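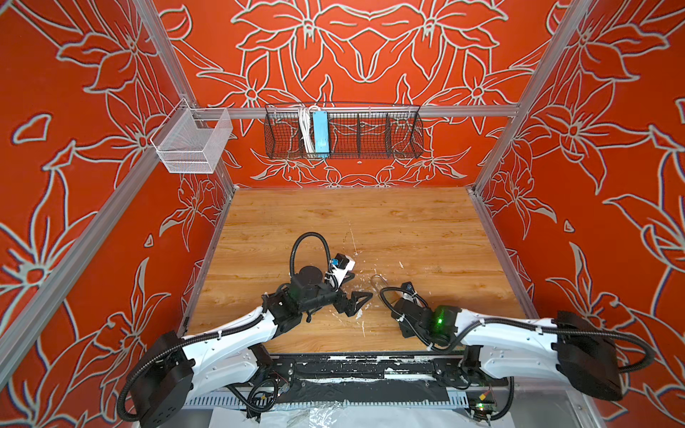

Is one day enough for the lake villages out of Pravthorpe?

One day gets you the boat, one village and a good lunch, but you'll want an overnight if you'd like to see both Rulberg and Tostau without running for the last ferry.

I've had that question in my inbox a lot since I put up my packing list in March, so I figured I'd finally write the whole trip out. I went with my friend Rehema Biwott, who plans everything down to the snack, and I plan nothing, so between us we came out pretty normal.

We took the small group tour that leaves from the bus station in Pravthorpe at an hour I don't like to talk about. There were 18 of us in the van, plus the guide, Mwajuma Swai, who grew up on the far side of the lake and knew every single person we passed (we stopped twice so she could yell hello to a cousin). The ride to the dock is 61 miles and most of it is lovely, all terraces and little roadside stands selling roasted corn. Get the corn! Get it on the way out, too. By late afternoon the stands had packed up and I sulked all the way back to town.

The boat across to Rulberg is slow and open on the sides, and I'd bring a light jacket even in summer. I wore sandals and a sundress and spent the crossing wrapped in Rehema's beach towel. Once you land you walk up a steep cobbled lane to the market, where they sell baskets, honey, dried fish and the softest wool blankets I've ever put my face against. I bought one. It's on my couch right now and the cat has claimed it.

Haggling is fine but keep it friendly. Mwajuma told us to ask the price, smile, and then talk about something else for a minute before making an offer, and I felt silly doing it but I had such a nice chat with the blanket lady about her grandkids that I forgot to make the offer at all. So I paid full price - no regrets.

Lunch was at a place called Athumani, which has some 100 chairs spread over a terrace and still made us wait. Order the lake trout with the green sauce. Rehema had the bean stew and said it was good but kept looking at my plate. Coffee comes in tiny cups with a piece of ginger candy on the saucer, and they'll refill it until you put your hand over the cup.

Most of the group went back on the afternoon boat, but the two of us had booked a room in Tostau, a 3 hour walk along the shore path. You can also take the mail boat if your knees are against it. The path is mostly flat except for one nasty stretch past the chapel, where I had to sit down on a rock and eat an entire sleeve of crackers before I'd discuss going any farther. We got in right before dinner with sunburned noses and very dirty socks.

Tostau is tiny. There's a bakery, a boat shed, a swimming ladder at the end of the pier, and a guesthouse with blue shutters and creaky floors. I loved it so much more than Rulberg, and I liked Rulberg a lot. We swam before breakfast the next morning and had the whole pier to ourselves except for one very serious duck.

A few things I'd pass on. Bring small bills, the market stalls can't break big ones. Book the guesthouse by phone, as they answer email whenever they feel like it. And sit on the left side of the van going out, that's where the views are.

I still need to write about the night train home, which was its own adventure. That post is coming once I've found my notebook - I think it's in the bag I haven't unpacked yet.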